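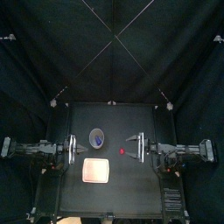 Dark curtains on three sides of a black tabletop.

Brernodar Heavy Drape

Blackout curtain fabric, by the metre or made up into panels

We have sold a lot of curtain cloth over the years and this is the one we keep taking home ourselves. Brernodar is a thick, soft, properly dark drape with a dull face on both sides, so there's no "wrong" side to hide and no white backing to peel. It hangs in deep folds, it shuts out daylight, and it takes the edge off a noisy room. People buy it for bedrooms, school halls, band rooms, photo corners, draughty back doors and one very splendid puppet theatre (more on that further down).

The cloth weighs 434 grams per square metre. If that means nothing to you, order a swatch and put it beside whatever is on your window now. Most people notice the difference as soon as they pick it up.

What it's made of

Brernodar is a polyester and cotton blend, woven in a tight triple layer. The black yarn runs through the middle layer in every colour, even the pale ones, and that's where the blackout comes from. There's no rubber or foam coating, so it doesn't crackle when you draw it and it won't stick to itself if you fold it away over summer.

The surface is brushed very lightly. It has a bit of nap, enough to swallow the glare from a lamp, and it does pick up cat hair. A lint roller sorts that out, or the brush end of a vacuum cleaner on low.

Colours

Coal, Deep Navy, Bottle Green, Rust, Oatmeal and Fog. Coal is the darkest and the one to choose for stage work or photography. Rust is a lot warmer than it looks on a screen – please get a swatch before you commit a whole room to it! Colours can vary a little between dye lots, so if you're covering a wide window, order everything at once and write "same lot" in the notes.

Sizes

Ready-made panels come with a drop of 2106 mm, which suits a standard door or a floor-length window in most newer houses. Panels are 1400 mm wide before gathering.

Fabric by the metre is cut from a roll three metres wide, so for most rooms you can turn it sideways and make a whole curtain without a join. If you're sewing your own, allow extra for a generous bottom hem. This cloth looks best with some weight at the bottom.

Custom panels can be made to any drop up to the width of the roll. Anything taller than that will need a horizontal seam, and Radwa Benkirane in our workroom will ring you first to talk about where to put it.

Headings

Eyelet: brushed steel rings, easy to slide, good for rods. The quickest to hang and the most popular.

Pencil pleat: woven tape with cords, for tracks or rods with rings. You can pull it in or let it out, handy if you move house a lot.

Tie top: flat webbing with brass grommets and cotton ties. Made for frames, pipes, pergola beams and anything else that isn't a proper curtain rod.

Hook-and-loop: a sewn strip along the top edge, for caravans and small windows where there's no space for a track. The matching strip for the wall is included.

How dark is dark?

The cloth itself lets through next to nothing. Where light gets in is around the edges, and that's true of every blackout curtain ever sold. If you want a room to be really dark, mount the track well above the window, run the curtain past the frame on both sides and let it just touch the floor. A return at each end (where the curtain bends back to meet the wall) makes an enormous difference, and it costs you only a bit more cloth. Our Elteo corner brackets are made for exactly this and fit most round rods.

For a booth or an enclosed corner, overlap the panels by a hand's width where they meet. Tie tops make this easy.

And sound?

It helps, within reason. Heavy cloth in full folds will soften echo and take the ring off a hard-floored room, and drummers tell us they like it. It will not stop the neighbours hearing the drums. If you're after a softer room, buy double the width you need and hang it full. A flat curtain does much less.

Hanging it

Please check your fixings. A full-length pair in this weight is heavy, and plaster plugs that held up a light voile won't always cope. Screw into timber where you can, or use proper hollow-wall anchors. We recommend a rod of at least 28 mm, with a centre bracket on anything wider than a single window. The Evov rod set has that bracket in the box.

Fold lines from shipping drop out over a week or so. If you're impatient, a steamer held a little way off will speed things up.

Washing

Cold gentle wash, on its own, with a mild liquid detergent. Take the hooks out. Line dry in the shade and hang it back up while it's slightly damp, and the weight of the cloth will do most of the ironing for you. No bleach and no tumble dryer. Expect a small amount of shrinkage at the first wash. If you're making your own curtains, wash the fabric before you cut it.

Big panels may be too much for a home machine once they're soaked. A laundromat with a large front loader is a better bet, or the bath if you're feeling strong.

From customers

"Hung the navy in our son's room for the early summer mornings. He slept past six for the first time in his life and I went in to check on him." – Zineb Chraibi

"Bought Coal off the roll for our puppet theatre. You can't see the puppeteers' sleeves against it at all, which we'd been fighting with for years. Heavier than I expected, so we had to beef up the frame. Would buy again." – Cosimo Fabbri

"Great cloth. Took off one star because Fog is greyer than the photo. I've kept it anyway and it looks good with the floorboards." – Taha Morsy

Swatches

Pick up to three colours and we'll post them free. They're big enough to hold up to a window, which is the best test there is. Try them in the morning and again at night with the lamps on.

Delivery and returns

Ready-made panels leave our Arellano warehouse within two working days. Custom panels take longer, as each one is cut and sewn to order, and August is always our busiest month in the workroom, so get in early if you can. Unwashed ready-made panels can be returned in their bag. We can't take back cut fabric or custom sizes, so measure twice, and if you're stuck, send us a sketch with your measurements on it. Ismail Gaber looks after those and is very good at reading wobbly handwriting.

Page updated Tuesday, January 30, 2024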